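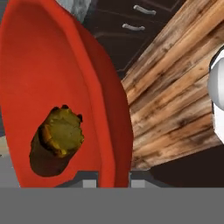 Outboard and Small Craft Technician (Seasonal, with Option to Extend)

Clernavcombe Boatyard
Reference: 299
Applications close: 2022-12-24

Position

Clernavcombe Boatyard is hiring a technician for its small craft shop. The post starts in May and runs to the end of the season. It may be extended into winter layup by agreement. The technician reports to Diane Perron, shop manager.

The yard stores and services sailing dinghies, launches and trailerable cruisers. The shop has 2 covered bays and a test tank. Most of the work is on two-stroke and four-stroke outboards, with some inboard diesel work on the older launches.

Duties

Service outboards to the maker's schedule: gear oil, impellers, plugs, anodes, fuel filters.
Strip and rebuild carburetors, recoil starters and lower units.
Diagnose ignition and charging faults with a meter and wiring diagram.
Replace shear pins, props, control cables and steering linkages.
Inspect trailers for bearing play, brake function and lights before release.
Make minor repairs to wooden and fiberglass hulls under direction.
Record parts and hours on the job card the same day.

The first large job of the season is the recommissioning of Evangelista, a launch laid up on the hard. Her shaft, stern gland and fuel lines are to be renewed before launching. Odair Leite is in charge of that work.

Requirements

Two full seasons in a boatyard, marine dealership or similar shop.
Own hand tools. Specialist pullers and gauges are supplied.
Driver's license valid for towing.
Able to lift 51 lb and work outdoors in poor weather.
Able to swim.

Experience with obsolete engines is useful. So is basic lathe work.

Terms

Pay is $1,219 per week before tax. Overtime is paid at time and a half. Coveralls, gloves and eye protection are provided. A berth for one boat under 20 feet is available without charge while employed.

To apply

Send a one-page resume and the names of two references to Diane Perron at the yard office, quoting the reference above. Shortlisted applicants will do a half-day paid bench test with Kosmas Nikolaidis, which includes one carburetor strip and one electrical fault. Travel costs are not covered.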